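Supply Sorting Moves to the Prulwood Annex

Household and personal items received through the Prulwood resident exchange are now being sorted in the ground floor annex, following the closing of the former intake counter in June. The exchange accepted 2055 items in its most recent cycle, and the new location gives staff a single place in which to check, group and record small goods before they are shelved.

Santosh Mishra, who coordinates intake, has asked that departments bring small goods to the annex unboxed. Cleaning supplies such as sponges and cloths should be clean and may be stacked together. Phones are accepted only with the consent of the registered owner and must be signed for at the time of delivery. Trays and small containers are welcome in any color.

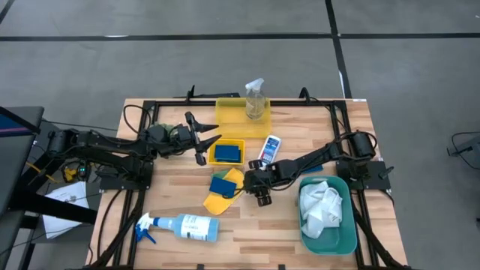
The sorting table in the annex, with sponges, a cloth, a phone and a small yellow container.

Items are grouped by use and assigned to one of 42 shelf positions. Goods not claimed within six weeks are offered to the partner exchange at Itarport, which maintains its own list and its own hours of collection. The Itarport list is posted beside the annex door — a printed copy may also be requested at the front office.

Departments with larger quantities should contact Anoma Seneviratne before delivery so that shelf space can be reserved. Furniture, glassware and opened cleaning liquids cannot be accepted. The annex receives deliveries until 4 p.m.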